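3.2 Floor surfaces and reported wrist discomfort

Community halls in Endach and Ellau were surveyed in September. Of the 852 members who returned the form, 13 per cent reported wrist discomfort during floor exercise. Reports were more frequent in halls with bare timber floors – the older building at Dimenbridge among them – than in halls with rubber matting.

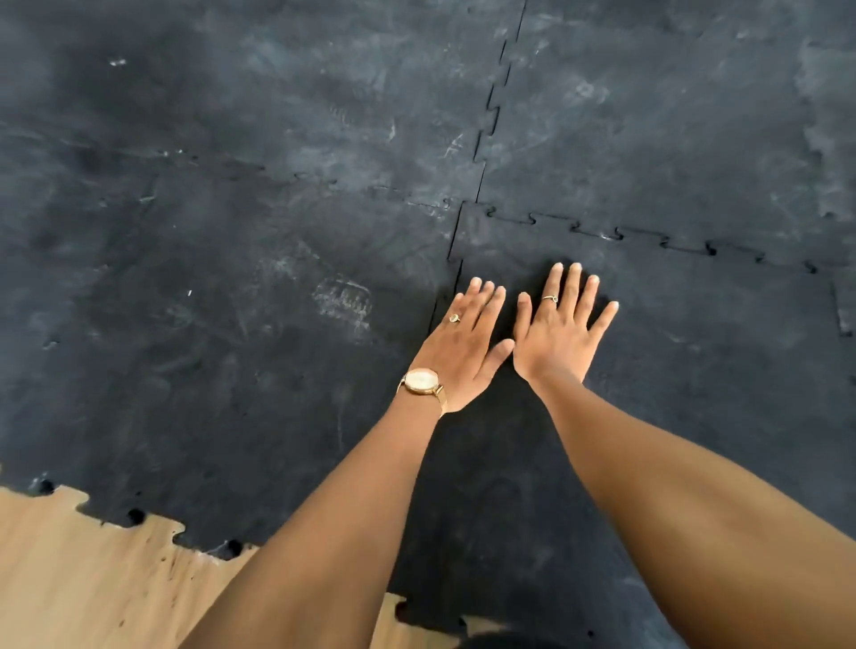
Figure 2. Hands placed palms down on black interlocking rubber mats.

Mat thickness was not recorded at every site, and the comparison should be read with care. Some 100 respondents used more than one hall and were left out of the analysis by surface. Their answers are treated separately in Section 4.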